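Stulleline Square Sponge, Yellow

Kitchen & Bath > Cleaning > Sponges and Cloths

In stock. Ships from our Flumirdale warehouse.
Sold in packs of 2.

The Stulleline square sponge is a small, plain cleaning sponge for sinks, counters, tile and bathroom fixtures. It has no scouring layer and no handle. All the faces are the same, so you can turn it over and keep going when one side gets dirty.

We have carried this sponge since Trurkus opened its household department, and it is still the one we suggest to people who want something simple for everyday wiping. It is soft enough for painted trim and glazed tile. It will not take burnt food off a pan, and we don't recommend it for that. For pans, see the Stulleline scrub pad.

Shape and size

The square shape fits flat against the bottom of a sink and gets into corners better than the oval sponges we used to stock. It is small enough to close your hand around, which helps when you are working behind a faucet or along the edge of a tub. People with large hands sometimes ask for a bigger one. We don't have a bigger one in the square shape at this time.

Color

Yellow only. The pink and the blue were dropped in May and will not be coming back. If you keep separate sponges for the kitchen and the bathroom, snip one corner off the bathroom sponge with scissors so you can tell them apart.
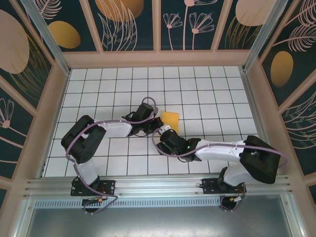
Tile is where this sponge gets used the most. For a daily wipe, dampen it, squeeze it out well and go over the tiles in straight passes, one row at a time. On white square tiles with dark grout, like the floor the yellow sponge is lying on in the photo, soap film tends to show up on the grout first as a pale haze. Press a corner of the sponge into the line and pull it toward you, then go back over the tile faces with clean water. Dark grout should be sealed before you use any cleaner stronger than dish soap on it. If you are not sure whether yours is sealed, put a drop of water on the line and see if it soaks in.

For countertops and sinks, a little dish soap is enough. Rinse the sponge halfway through the job – a full sponge just moves the dirt to the next spot. On printed or painted wall panels, use plain water first and test a low corner before you do the rest.

Do not use this sponge with undiluted bleach or with drain cleaner. Both break down the material.

Care

Rinse under warm water after each use and squeeze until it stops dripping. Stand it on edge to dry. Leaving it flat in a wet sink will make it smell within a day or so.

It can go on the top rack of the dishwasher. Do not put it in the dryer and do not iron it (we have been asked).

Replace it when the corners start to crumble. With daily use in a kitchen, that is normally after 2 to 3 weeks. A sponge used only for bathroom tile will last longer.

Goes with

Lumenta sponge rest – a slotted tray that lets air in from underneath. Holds two square sponges side by side.
Lumenta tile soap – mild, unscented, made for glazed tile and sealed grout.
Stulleline scrub pad – for pans and oven racks.

Returns

Unopened packs can be sent back within 90 days for a full refund. Opened packs can't be returned, but if a sponge arrives torn or misshapen, write to us with your order number and we will send another pack. You don't need to mail the bad one back.

Shipping

Orders placed before noon leave the same day. Sponges are shipped dry and compressed, so they may look thin when you open the pack. Wet them once and they will come up to full thickness.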